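Drainage and Building Services, wk 6 handout
Surface water: gullies, traps, falls
Notes by Juniper Tillman (slides go up later, these are the short version)

1. Falls
Foul pipe, 100 mm, min fall 1 in 80 if a WC is on the run. Steeper is allowed. Flat spots are where silt sits, check with a level before backfill, not after.
Gradient = drop / length. Same units!! Half of last years class lost marks here.

2. Worked one: Temness yard
Run of 50 m, fall 1 in 80. Drop = 50 / 80 = 0.625 m, so 625 mm. Start invert 1000 mm below cover, end invert 1625. Write both on the drawing.

3. Gullies
Trapped if it goes to a combined sewer. Untrapped ok to a soakaway. Grating level just under the paving, paving falls towards it. The Horgan job had them proud of the slabs, so ponding by the back door all winter.

4. Access
Rodding point or chamber at every change of direction, and at the head of each run. Draw the rod route on your plan, if you cant get a rod round it then move the chamber.
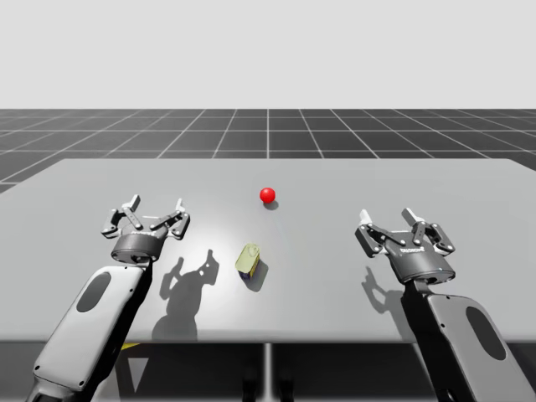 5. Testing
Air test first, water test if it fails or if the spec asks. Plug the low end, fill, let it stand, top up, then start timing. Record the loss on the sheet, sign it.

For next time: read the Grunon case notes, bring a calculater. Coursework plans to room 901 by 4 pm.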